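Went to the open day at the Brosell works in Trorcombe this afternoon. They make control boxes and switch panels, and they'd opened the assembly side to visitors for the first time in a few years. I'm putting my notes up as a thread for anyone who couldn't get there.

You signed in at the front office, got a visitor badge and a pair of safety glasses, and were taken round in groups. Mine was the 2 o'clock. The tour is meant to last 47 minutes. Ours ran over, mostly down to questions.

First stop was the stores, then the hand assembly benches. Most of the work is still done by people at benches and they said so plainly. The robots are a trial, in a side room past the packing area.

The trial is a two-armed robot working at an ordinary table. The job they've given it is handling push-button switches. These are small, with a white body and a green terminal block, and they go into a blue tray.
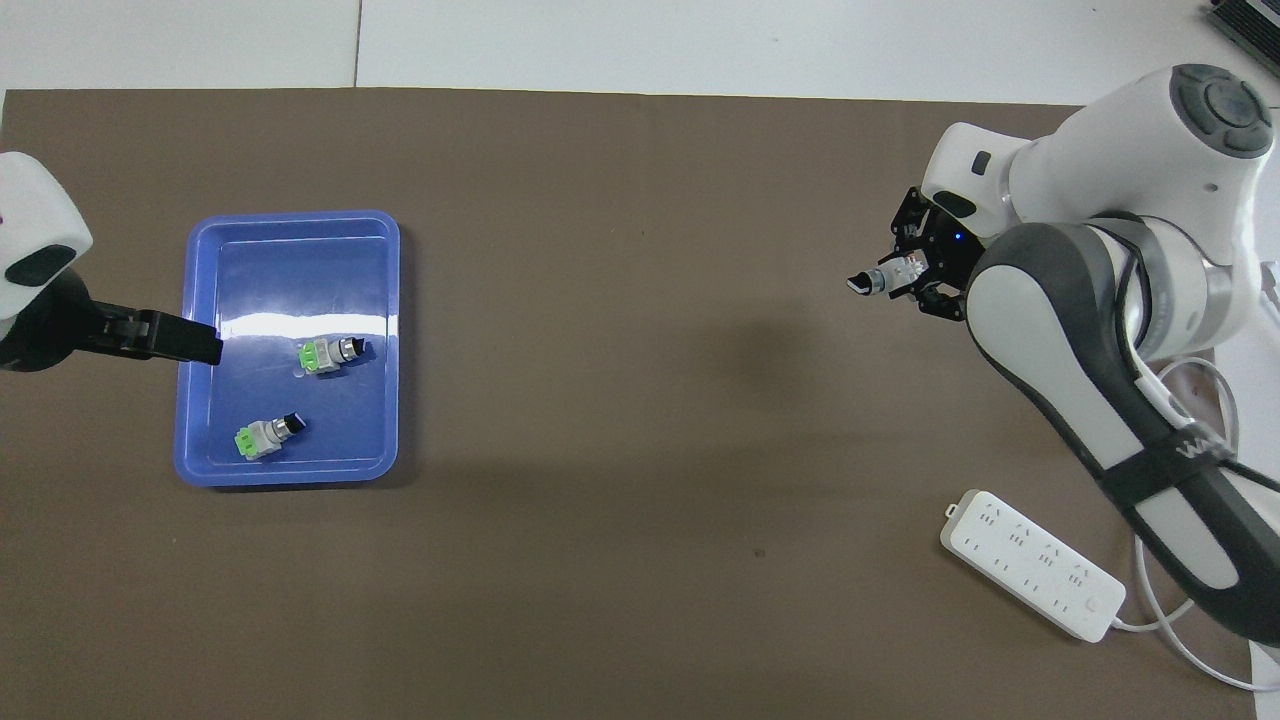 It's slower than I expected. A person on the benches would do the same job in a fraction of the time, and the engineer giving the talk didn't pretend otherwise. She said speed comes last and they want it reliable first.

There was no cage round it. They had a line of yellow tape on the floor and asked us to stay behind it. Somebody had brought a pushchair and they moved people up so the child could see.

The point of having two arms, as she explained it, is that a part often comes up the wrong way round for where it has to go. One arm can pass it to the other and the second one takes it at a better angle. With a single arm you'd have to put it down and try again, or build a special holder for every part.

They've logged 456 handovers so far. I asked how many of those were dropped and she said she'd rather not give a figure until the trial is finished. Fair enough, but I'd have liked to know.

Someone else asked about jobs. The answer was that there are 6 people on switch assembly now and no plan to change that during the trial. After the trial they'd "look at it". Make of that what you will.

I hadn't realised how much trouble small parts are. Big boxes are easy, apparently. A switch you can hide in your fist is hard. The grippers have to close on it firmly enough to keep hold and leave enough of it free for the other side to grab.

We stood and watched for almost 4 minutes without anyone talking, which is a long time for a tour group.
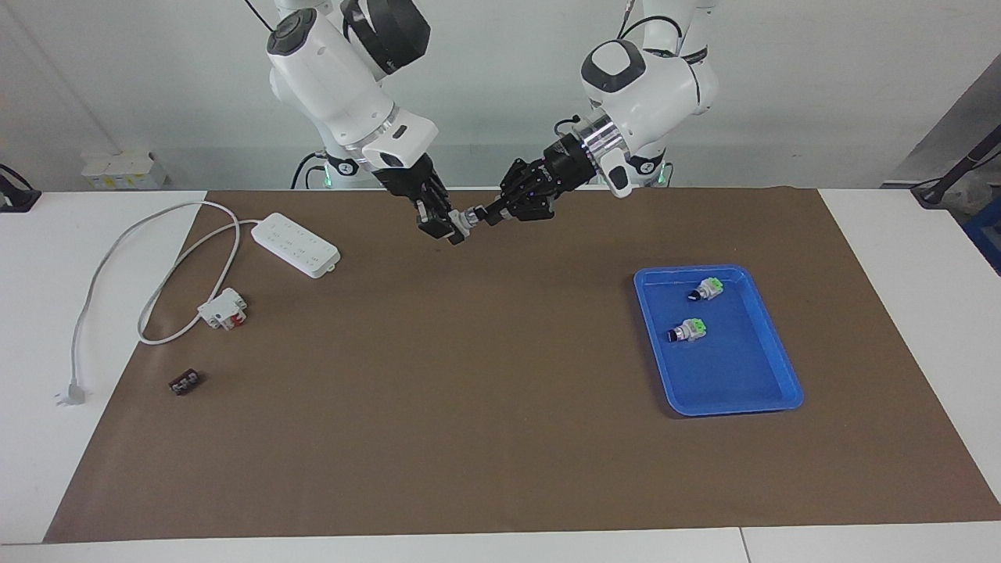

Dunbar replied to say they had a single-arm machine on a similar job at the Skakby plant and it was always the turning over that held things up. They ended up with a bent metal chute to flip the parts and it jammed most mornings. They'd have taken a second arm over the chute any day.

Thanks, that fits with what we were told. I asked about chutes and feeders and she said they're fine if you make one thing all year. Brosell changes over between switch types quite often, so they want something they can set up again without making new metalwork.

A few practical bits, as people have asked. Parking is at the back, off the lane, and it fills up. The tour is all on one level. You can't take bags on to the shop floor, but there are lockers and they're free. Tea and biscuits in the canteen afterwards.

They hope to hold another one in March. The trial should be done by then and she said they'd put the results up on a board, dropped parts included. Booking will be through the front office, same as this time.

I'll go again if I can get a place. I'd like to see the benches for longer too, as we were hurried through that part.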